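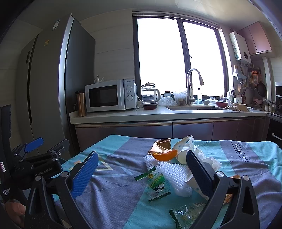
Diagonal teal and gray-purple bands on the tablecloth.

Irrigation Water Testing for Container Growers
Posted 2024-08-06

The summer round of irrigation water testing is finished, and results have been mailed to the 29 nurseries that sent samples to the Clanville station in June. Growers who have not received a report should check that the mailing address on their sample form was complete. Several forms came in with a business name and no street address, and those reports are being held at the front desk.

Most of the samples came from ponds. The rest were from wells, plus a few from town water lines in the Odport area. Each sample was tested for pH, alkalinity, electrical conductivity, sodium, chloride and iron.

WHAT THE RESULTS SHOW
High alkalinity was the most common problem, and it was mostly found in well water. Alkalinity is a measure of how well the water resists a change in pH. A grower can have water with a reasonable pH reading and still see the pH of the potting mix climb through the season if alkalinity is high. By late summer the new growth on azaleas, hollies and other acid-loving plants turns yellow between the veins. This is often treated as a fertilizer shortage, and more fertilizer is applied, which raises the salt level in the container and leaves the pH where it was.

Asadi Nursery had this problem on its crop of Pledanine hydrangeas last year. The plants were on a well that had not been tested in a long time. The nursery moved the block to pond water this spring and now checks container pH every two weeks. Foliage color in the block was good at the June visit. The older stock plants are still on the well and will be used to compare acid injection against pond water next season.

Pond samples were lower in alkalinity but varied more in iron and conductivity. Ponds that collect runoff from production beds had the higher conductivity readings, as expected in a dry spell when water levels drop. Where the intake sits close to the bottom, iron and sediment can be pulled into the line. Rust-colored spotting on leaves and on ground cloth is the usual sign. Raising the intake on a float is a cheap fix and should be tried before buying filters.

TAKING A GOOD SAMPLE
Some samples could not be used. The bottles had been rinsed with soap, or they sat in a truck for several days before being dropped off. Please follow these steps for the fall round:

Run the pump long enough to clear the line before filling the bottle.
Rinse the bottle three times with the water being tested.
Fill it to the top so no air is left under the cap.
Label it with the source name you use on the farm, such as "north pond" or "shop well."
Keep it cool and deliver it the same day or the next morning.

Sample before any injector. If you want to know whether the injector is working, take a second sample at the nozzle and mark it clearly. The two will be reported side by side.

CHECKING CONTAINER PH ON SITE
A water test is a starting point. The pour-through method shows what is going on in the pot. Irrigate the block as usual, wait 30 minutes, then set the container on a saucer and pour enough clean water over the surface to collect a small amount of leachate. Test that leachate for pH and conductivity with a handheld meter. Use several containers from the same block and write down each reading with the date. Meters need to be calibrated with fresh buffer solution before each use. Buffer that has been left open in the pump house all summer should be thrown out.

Blocks of more than 1,000 containers should be sampled in at least two places, particularly if they are watered from different risers. Uneven coverage shows up as uneven conductivity, and dry corners will usually read higher than the middle of the bed.

FALL ROUND
Sample bottles for the fall round can be picked up at the Clanville station or at the Odport office during regular hours. There is no charge for the first two samples from each nursery. Nurseries that tested in June are asked to sample the same sources again so the dry-season and wet-season numbers can be compared. Growers who changed wells, dredged a pond or added an injector over the summer should note it on the form.

Help with reading a report is available at either office. Bring the report and any container pH records you have kept, along with the label from the fertilizer in use.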